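Automation at the Packing Stations: What Changes for Staff

2022-10-11
Posted by the Erkstead Operations Desk

Since August, the packing hall at Erkstead has operated with robotic arms at 3 of its stations. I have been asked by colleagues at Gisine to set down how the work of our staff has changed, and I do so here in a personal capacity.

The most difficult task to hand over was the handling of clear plastic bags. Thin film folds, slips and bunches, and a gripper must take hold of a narrow part of it without disturbing the contents.
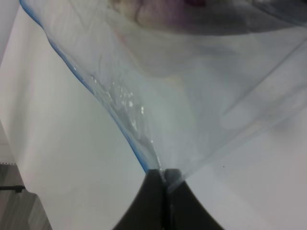 Staff who formerly lifted bags for an entire shift now supervise the stations, correct missed grips and decide which goods remain with the manual line. Each of them completed 9 hours of paid training. No position was removed, although 8 employees moved to different duties - a change that some of them did not request.

I regard that last point as unresolved. Sore wrists are mentioned less often at our meetings, but several colleagues report that the day feels longer and that there is less conversation. Rotation between stations will be reviewed with Lykkegaard before the next arm is ordered.

Last updated: 2 months after installation

Recent posts
Shift Rotation at Gisine
Notes on the Geltard Conveyor
Noise Levels in the Packing Hall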